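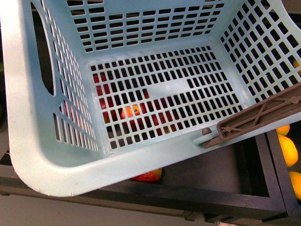 I'm looking for a couple of people to help me sort apples at Skamano through August, and I'd love to hear from folks who don't mind getting a little sticky! The job is simple enough – you move fruit from crates to baskets, pull anything bruised for the sauce pile, and stack the good ones by the door for pickup. We start at 7 a.m. and quit by noon, before the shed gets too warm.

Pay is $100 a morning, plus all the seconds you can carry home (I have a freezer full of sauce, so please take them). You'll need closed shoes and a back that's okay with bending. No experience needed, and I'll show you how we grade for Woltotura, our pickiest buyer – they take 300 pounds at a time and they do send fruit back.

Teens are welcome with a note from a parent. Stop by the shed any morning and ask for me, Suleiman Fashola. Bring a hat and a water bottle.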